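4.3 The Threshold as a Domestic Object

Sliding doors are sold on their glass and judged on their tracks. The catalogs we collected from Fanham and Zatier give page after page to views, daylight and the happy merging of one room with another, and mention the floor channel once, in the table of dimensions. Our participants reversed the proportions. Asked to talk about their door for as long as they liked, most dealt with the glass in a sentence and then settled in for a long complaint about the strip of metal underneath it.

The complaints fell into 2 groups. The first concerned dirt. A grooved track is, whatever its designer intended, a very good device for collecting crumbs, pet hair and the sort of grit that seems to come from nowhere. Households had developed their own tools for getting it out: a toothbrush, a butter knife wrapped in a rag, a paintbrush cut short with scissors. One respondent owned the cleaning tool made for the purpose by Prullent and kept it, still in its wrapper, in a drawer with the takeout menus. Vacuuming was widely recommended and less widely practiced.

The second group concerned feet. People step over a track they know and onto a track they don't, and guests were reported to do both badly. Residents of long standing had stopped noticing the channel at all, although several lifted a foot over it while telling us so. We recorded this habit in homes where the track was almost level with the floor and there was very little to lift a foot over.

Fig. 7 shows the type discussed here: a white-framed glass door with a curved pull handle, a silver channel with parallel grooves, and pale wood flooring that carries on under it. The continuous floor matters to the argument. With the same boards on either side, the track is the only thing on the ground that says where one space stops, and it was the line people used when they gave directions ("leave your shoes on that side") or settled disputes about whose mess was whose. The faint scuffs on the floor in Fig. 7 are of a kind we met often, and residents were quick to blame them on chairs, children or the previous tenant – never on themselves.

We had expected the handle to matter more. It came up chiefly in connection with sleeves.

Fig. 7. Sliding door, floor track and facing frame with dark gray seal strip.

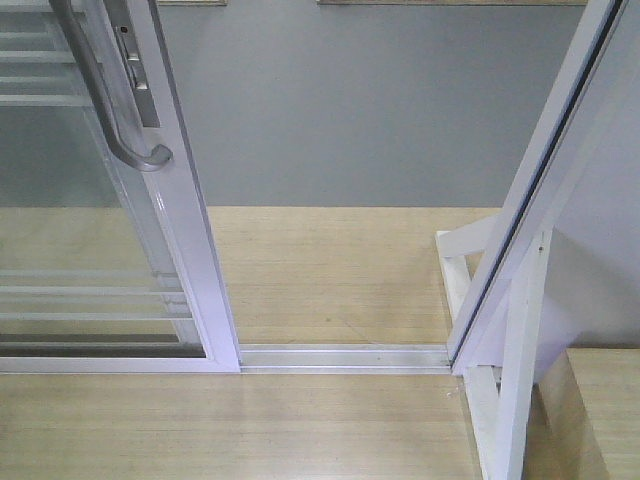
Tamás Győri, reading a draft of this section in May, objected that we had been unfair to the track: his own had gone without cleaning for years and still ran perfectly well, and the only trouble he ever had with it began after he bought a brush.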